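誕生日のパラドックスを本当に教室で試してみた(確率ゼミ・期末レポート)

きっかけはすごくしょうもなくて、学食でカレーを食べているときに「同じクラスに誕生日が同じ人っていた?」という話になったことです。高校のとき私のクラスは35人で、誕生日かぶりが1組いました。当時は「運命じゃん!」と大騒ぎしていたのですが、大学で確率をちゃんと習ったら、35人いれば8割以上の確率で誰かと誰かがかぶるらしい。え、運命どころか、かぶらないほうが珍しいんじゃないですか。ちょっと悔しくなって、それをそのままゼミのテーマにしました。

まず計算の話を書いておきます。うるう年は無視して、1年を365日、どの日に生まれる確率も同じとします。「少なくとも1組かぶる」を直接数えようとすると、2人だけかぶる場合、3人かぶる場合、2人組が2つできる場合……と枝分かれして大変なことになるので(最初これをやろうとしてノートを2ページ無駄にしました)、「全員バラバラ」の確率を出して1から引きます。1人目は何日でもよくて、2人目は365分の364、3人目は365分の363、というふうにどんどん掛けていくだけです。

電卓でやってみると、20人だとかぶる確率は約41%、23人で初めて50%を超えて、35人だと約81%になります。23という数字は教科書にも必ず出てくるのですが、自分で掛け算を続けて0.5をまたいだ瞬間は、わかっていても「おおっ」と声が出ました。図書館だったので隣の人に見られました。

なぜこんなに直感とずれるのか。私の場合、頭の中で勝手に「自分と同じ誕生日の人がいるか」を考えていたのが原因でした。自分とかぶる人を探すだけなら、ほかに34人いても確率は9%くらいしかありません。でも問題が聞いているのは「誰か2人」なので、数えるべきなのは人の数ではなくてペアの数なんですよね。35人のクラスだとペアは595組もできます。595回もくじを引いていると思えば、そりゃ当たるだろうという気がしてきます(くじ同士が独立ではないので、この言い方は少し雑です。先生、すみません)。

このペアの考え方を教えてくれたのは、同じゼミのZahira Nairさんです。私が黒板の前で固まっていたら、握手の図を描いてくれました。全員が全員と1回ずつ握手すると何回になるか、という例のやつです。人数が倍になると握手はだいたい4倍になる。この図が一番わかりやすかったので、中間発表でもそのまま使わせてもらいました。

さて実験です。本物のクラスをたくさん集めるのは無理なので、二つの方法でやりました。一つ目はパソコンで乱数を使うシミュレーション、二つ目は紙のくじを使った手作業です。どう考えても一つ目だけで十分なのですが、手でやらないと納得できない性格なので……。

シミュレーションのほうは、ゼミで前から使われている「Tjoa」という小さな自作プログラムを借りました。人数と回数を入れると誕生日をランダムに割り振って、かぶりが出た割合を返してくれます。23人で1万回まわしたら50.9%。理論値が50.7%なので、もう文句のつけようがないです。調子に乗って回数を100回に減らしてみたら、今度は44%になったり57%になったりして全然落ち着きません。大数の法則というのは言葉では知っていたけれど、回数を減らすとここまで暴れるんだというのが、この実験で一番の収穫だったかもしれません。

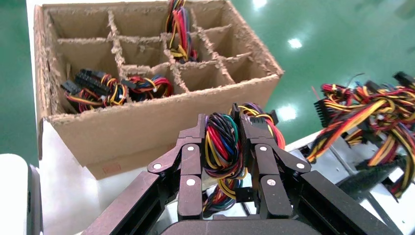 手作業のほうは、もっと地味です。1から365までの番号を書いた紙を作って(この時点で夜の11時でした)、袋に入れて、1枚引いては記録して戻す、というのを20人分で1セットとします。戻すのを忘れるとかぶりが絶対に起きなくなるので、そこだけは毎回声に出して確認しました。実際、最初のセットでは2回忘れて、まるごとやり直しています。

全部で20セットやって、かぶりが出たのは7セットでした。割合にすると35%です。理論値の41%より6ポイント低いのですが、20セットしかないので、これくらいのずれは普通に起こります。標準偏差を計算すると11ポイントくらいになるので、むしろ近いほうです。最初は「紙の混ぜ方が悪かったのかな」と疑って、袋を振る回数を増やそうか真剣に悩みました。ばらつきの計算を先にしておけばよかったです。

ゼミのみんなにも予想を聞いてみました。「50%を超えるには何人必要だと思う?」という質問で、答えを知らない7人に書いてもらったところ、6人が100人以上と答えました。いちばん多かった答えは183人で、365の半分だからという理由です。私も前は同じことを考えていたので気持ちはすごくわかります!

うまくいかなかった点も書きます。まず、誕生日が一様に散らばっているという仮定は現実とは違います。月によって生まれる人の数には差があるはずで、偏りがあるほどかぶりやすくなるそうです。Tjoaには月ごとに重みをつける機能がなくて、自分で足そうとしたのですが、6月だけ31日まであるおかしな暦ができてしまい、締め切りに間に合いませんでした。それから双子のことも考えていません。

次にやってみたいのは、3人が同じ誕生日になる場合です。半々を超えるには88人必要だと本に書いてあったのですが、これは式がかなりややこしくて、今のところ途中で手が止まっています。Zahiraさんは「先にシミュレーションで当たりをつけてから式に戻れば?」と言っていて、たぶんそのとおりなので、夏休みに暦のバグを直すところから始めます。紙の番号札は捨てずに取ってあるので、使いたい人は声をかけてください。248番だけなくしました。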